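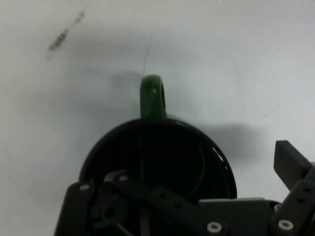 Photo: Guilan Wan

Break room network drops, second floor, Pula building
Status: Closed (see last entry)
Opened by: Front desk
Assigned to: G. Wan
Priority: Low, then High, then Low

Original report
The Wi-Fi in the break room goes out every day. It comes back. Then it goes out again. People are saying it is the new access point. Can someone please look before the December scheduling meeting, which is held in there for reasons of cake.

Entry 1
Took the ticket. Asked the front desk what "every day" meant in hours and minutes. Was told "around lunch, and also other times." Asked which other times. Was told "when people are in there." I have written this down with the respect it deserves.

Equipment on that floor, so the next person doesn't have to dig for it: one Drevine ceiling access point in the break room, one more in the hallway by the stairs, both fed from the small switch in the supply closet. The break room unit went in over the summer. The hallway unit is older and has never had a ticket, so of course everyone suspects it less than it deserves.

Entry 2
Checked the access point from my desk. Uptime is 57 days. It has not rebooted, it has not crashed, and it does not know it is in trouble. Signal is fine. Channel is not crowded. Firmware is one version behind, so I updated it, knowing this would do nothing, because the first reply to any question I ask the vendor will be "have you updated the firmware."

Uptime is now four minutes. It still does not know it is in trouble.

Entry 3
Front desk reports the Wi-Fi went out at 12:10 pm and that the update "made it worse." The access point log shows it was up at 12:10 pm and has been up ever since. What the log also shows is a pile of clients being dropped and rejoining, all in one go, and then a couple of minutes of nothing much. So the radio stays on and the people fall off it. I moved the priority to High because the scheduling meeting got mentioned three times in one phone call.

Entry 4
Went up there in person at lunchtime with a laptop and a sandwich, so as to blend in.

Ran a plain ping to the gateway and another to the outside. For the first half hour: perfect. Replies in 2 ms, nothing lost. Several coworkers came by to tell me the Wi-Fi was terrible. I showed them the screen. They said to wait.

12:41 pm: replies climb past 300 ms, then stop. Both windows, gateway and outside. Came back after about the time it takes to heat up soup, which I know because somebody was heating up soup.

Yes, I have been doing this job a long while, and yes, it took me until the soup.

Entry 5
The microwave theory. A leaky microwave puts out noise in the 2.4 band, and the Wi-Fi in that band falls over until the ding. It is the oldest story in the trade and I was a little embarrassed to be in it.

Test one. Laptop forced to the 2.4 band, cup of water in the microwave, full power. Pings die at once. Ding. Pings recover.

Test two. Laptop forced to the 5 band, same cup, same power. Pings did not care at all.

Test three. Repeated test one with the microwave door open and the microwave off, at the request of a coworker who wanted me to be thorough. No effect.

So the microwave is guilty. What this doesn't explain is "also other times," or why every laptop in the room was on the 2.4 band to begin with when the access point offers both. Nearly all of them are new enough to know better.

Entry 6
Looked at the settings on the access point and found the second half. The 5 band was turned down to its lowest transmit power. The 2.4 band was turned all the way up. Any sensible laptop would pick the strong one, and any sensible laptop did.

There is a note in the settings from the installer, Loureiro, which reads in full: "temp, fix later." I called them. A very nice person told me they would look into who wrote it. I don't need to know who wrote it. I would have liked later to have happened.

Changed:
5 band power from Low to Medium.
2.4 band power from High to Low.
Turned on the option that nudges clients toward 5 when they can hear it.
Left the hallway unit alone.

Entry 7
Front desk reports a great improvement, and one complaint. The label printer has vanished from the network.

The label printer is a Drunska, it lives on the shelf next to the break room door, and it only speaks 2.4. It had been getting by on a shout from the ceiling that is now a polite murmur. Raised the 2.4 power one step, to Medium. Printer came back and immediately printed 11 labels for somebody who had pressed the button, got nothing, and kept pressing. I have left them by the printer in case they are wanted.

Entry 8
"Also other times" is still happening. Front desk logged a drop at 3:20 pm with the microwave not in use. I asked how sure we were about the microwave. Very sure. It was unplugged. Somebody had put tape over the plug with my name on it.

To be clear for the record, I did not ask for the microwave to be unplugged. I asked people to use it as normal so I could see whether the fix had held. This message appears to have gone through several hands.

Pulled the logs for 3:20 pm. Completely different picture from lunch. Clients stayed joined to the radio the whole time. What went away was the wire behind it: the switch port in the supply closet went down, stayed down for a bit, and came back up. So we have two faults wearing one coat.

Entry 9
Supply closet. The switch sits on a shelf at elbow height. The cable to the break room access point comes off the front and hangs across the gap where you reach in for printer paper. The little plastic clip on the end of that cable is gone, so it's being held in by friction and hope. Every time somebody takes a ream off the shelf, the cable gets a nudge, and the link drops until it settles again.

Tested by taking out a ream. Link dropped. Put the ream back. Link dropped again.

I looked through the port counters, too. Since the switch was last restarted, that port has gone down and come up 1065 times. All of its neighbors are in single digits. That number has been sitting there for anyone to read, me included, and I would prefer that we not discuss it at the meeting.

Entry 10
Work done in the closet:
Replaced the cable with a new one that has its clip.
Ran it along the back of the shelf and down the side, with ties.
Moved the printer paper to the lower shelf.
Put a sign on the upper shelf asking that no paper be stored there.

Took out a ream, put it back, took out another. Link stayed up. I then gave the new cable a tug of my own, harder than any ream, and it held. Reset the port counter so we have a clean number to start from.

Entry 11
Microwave plugged back in. Ran the cup-of-water test once more with the laptop choosing its own band. It chose 5, and the pings held steady through the whole cycle. Forced it to 2.4 and they still fall over, as expected. That is between the microwave and the label printer now. If you need labels, don't print them during soup.

I did suggest replacing the microwave. I was told there is no budget for a microwave but there may be budget for a second access point, which costs a good deal more than a microwave. I have declined the second access point.

Entry 12
Follow-up from the front desk: no drops at lunch, no drops in the afternoon, scheduling meeting went ahead. One person says the Wi-Fi feels slower than before. I ran a speed test from their chair and it is more than double what I got on my first visit. They said it felt slower, though. I have noted that it feels slower.

Port counter in the closet: zero.

There is printer paper on the upper shelf again. I moved it down and made the sign bigger.

Closing notes
Cause 1: microwave noise on 2.4, made much worse by the band power settings left over from the install.
Cause 2: bad cable end on the access point's switch port, disturbed by paper.
Left open on a separate ticket: hallway access point has the same "temp, fix later" note.

Closed by: G. Wan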